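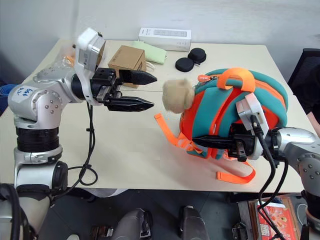 Cleaning the filters on a portable air conditioner

Applies to the Nivemon 200 and the Temba single-hose unit. Clean the filters every 200 running hours, or every two weeks in July if the unit runs overnight.

1. Switch the unit off and pull the plug. Wait five minutes for the fan to stop and the coil to drain.

2. Press the two tabs on the rear grille and slide the upper filter out. The Temba has a second filter behind the lower grille – one screw holds it.

3. Vacuum the outer face of each filter. Rinse from the inner face with water no warmer than 40 °C. Do not use solvent or a stiff brush.

4. Dry flat in the shade. A damp filter cuts airflow and will smell within a day.

5. Check the coil fins while the grille is off. Brush loose dust downward, in line with the fins.

6. Refit the filters with the mesh side out. On the Nivemon, hold the reset key for three seconds to clear the filter light.

If airflow is still weak, check the exhaust hose for kinks and keep it as short as the window kit allows. Spare filters are stocked at the Druvville and Breltcombe counters.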